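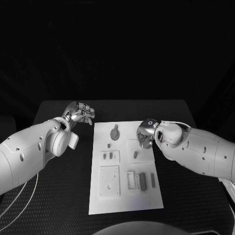 Two-arm bench, parts set out on a white sheet with clear gaps between them.

Workshop Tips: Bench Rules for Two-Arm Assembly

By Henok Kumsa
Posted 09/11/2021

These rules cover small-part work on a bench with two robot arms fitted with jointed hands. They were first written in 2013 for the Gisville shop and have been revised since, mostly by Frauke Diekmann and Jannik Steinbach. They assume a fixed table, light plastic or metal parts, and one person in charge of the cell. They do not replace the maker's manual or the safety rules that apply where you work. If the two disagree, follow the stricter one.

Table surface

Use a dark, matte top. Gloss throws highlights that the vision system may read as edges. A fine texture is acceptable, but check that the smallest part in the kit does not catch in it when pushed sideways.

Lay a plain white sheet over the work area and keep all loose parts on it. Light grey parts on white give weak contrast, so test the lighting with the real parts before you settle on a sheet color. At Gisville we keep white for mixed kits and switch to pale blue for kits that are all white. Tape the sheet at the corners if it slides. Tape must lie flat. A lifted corner will catch a fingertip sooner or later, usually the little finger.

Replace the sheet when it is creased or marked. Do not turn it over and reuse it. Pencil lines on the underside show through.

Laying out parts

Leave a gap between parts at least as wide as one finger of the hand, plus clearance on both sides. We use 21 mm as the minimum for pegs and 55 mm for plates and frames. Where a part has to be picked up by its edges, measure the gap from the open fingers.

Stand pegs upright if they are stable that way. Lying down, they roll. If a peg tips when the table is tapped, put it in a tray.

Put flat plates where both hands can reach them. Put single-hand parts on the side of the hand that will take them. Crossing the arms over the center line is allowed only in a program that has been run at low speed first, with an operator watching the elbows as well as the hands.

Parts with a knob or handle should face the same way every time. Mark the direction on the setup card, not on the part.

Long thin pieces go at the outer end of a row. Placed in the middle, they get knocked by the hand reaching for the part next door.

Start position

Before each run both hands should be above the table and clear of every part. It makes no difference whether the fingers are open or closed, but the program must know which. Write the finger position on the setup card for each hand separately. A hand that starts closed needs time to open before it comes down, and this has to be in the program as its own step.

Do not park a hand directly over a tall part. If power is lost and the arm sags, the part takes the load.

Cables

Cables on the outside of an arm need slack at the wrist and none at the table. Move each joint through its full range by hand, power off, and watch the loop. It should not tighten, and it should not hang lower than the fingers at any point.

A cable that runs across the table must stay off the sheet. Clip it at the side or let it drop over the near edge. Ghada Matar checks this with the arm at its lowest reach, and that is the position to use. At mid-height almost any cable looks fine.

White cable on a black table is easy to see, and we prefer it for that reason. Black cable on the same table was behind two of the four snags in our log for June.

Hands

Wipe fingertips with a lint-free cloth at the start of the shift. Use no oil and no household polish. Check each knuckle for play by moving it gently side to side. Compare left and right – a difference is easier to feel than a fault.

If the hand has a status light, learn what every color and pattern means and tape the list to the cell door. A light that is on does not mean the hand is safe to touch. Lock out the power first.

Screws in the arm covers should be looked at once a week. A loose one will fall onto the sheet and be picked up as a part. This happened at Lenz with a batch of 349 housings, and every housing had to be opened again.

Background and light

Keep the area behind the table dark and free of objects. A black curtain is enough. It should hang well behind the far edge so that neither arm can touch it. Light the table from above and to both sides, and turn off any lamp that shines toward the cameras.

People at the bench

One person sets the parts. The same person starts the run. If the job changes hands, the new operator checks the whole layout against the card before pressing start.

Reach in only when the arms are stopped and locked out. "Paused" is not stopped. Nazmiye Uçar had this line printed on the Menell cell in large type after a near miss, and we have copied it.

Dropped parts stay where they fall until the run is over. Inspect them before they go back in the kit. Anything with a chipped edge is scrap, including parts that still fit.

Setup card

Keep one card per kit. It lists the sheet color, the place and direction of each part, the start position of both hands, the speed limit and the initials of the last person to change it. Old cards are filed and kept for over a year.

Corrections to this page go to Jannik.

Contact: Plulard Workshop Notes, Gisville | © 2021 Plulard | Back to top

This site uses cookies to remember your settings. By continuing to use it you accept our cookie policy. OK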